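3.2 Upright storage of cosmetic brushes

The second group of tasks in the Grorholm set concerns small personal items that are normally kept standing in an open holder. Brushes were chosen for this group on account of their uneven shape. The head is wide, the handle is narrow, and the item has no stable upright position of its own. In the households surveyed at Ifans, brushes were most often kept handle down, with the head clear of the rim, and this arrangement is taken as the target state throughout the section.

The holder is a ribbed cup in a cream colour, open at the top. Its outline is formed by stacked rings, so that the width of the wall varies with height. The rim is circular and gives no preferred direction of entry. The surface beneath it is white and carries no markings, and the start position of each item was left to the person doing the tidying, as set out in Section 3.1. Figure 4 gives two views of the arrangement.

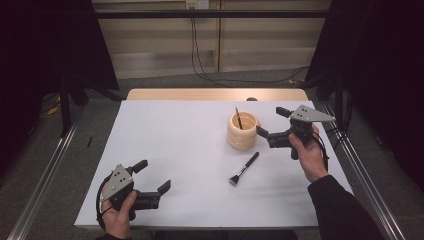
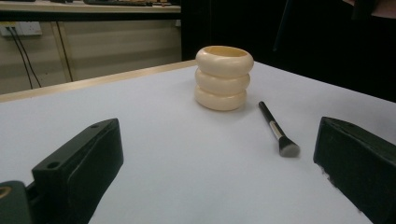 Figure 4. Brush storage task, two views. In both, a makeup brush with a black handle and a silver metal ferrule lies flat on the white tabletop near the ribbed, cream-coloured holder.

A trial was scored as complete when every brush stood in the holder without support and the holder remained upright. Brushes leaning against the rim were accepted, as no household in the Ifans survey kept them vertical. A brush placed head down was recorded separately – the item is stored, but the bristles carry its weight and may be bent out of shape over time. Trials in which the holder was moved were kept, provided that it was still on the tabletop at the end.

Of the 796 trials in the full set, 326 belong to the upright storage group. The time limit was 30 seconds per item, counted from first contact. The same limit was applied to the pencil and cutlery tasks, which use the taller Alico holder and are reported in Section 3.3.

Two points affect comparison with the earlier Besside protocol. That protocol fixed the holder to the table and so could not record tipping. It also began each trial with the holder empty, whereas the present tasks allow items to be in place at the start. Scores from the two protocols are therefore listed in separate columns in Table 2.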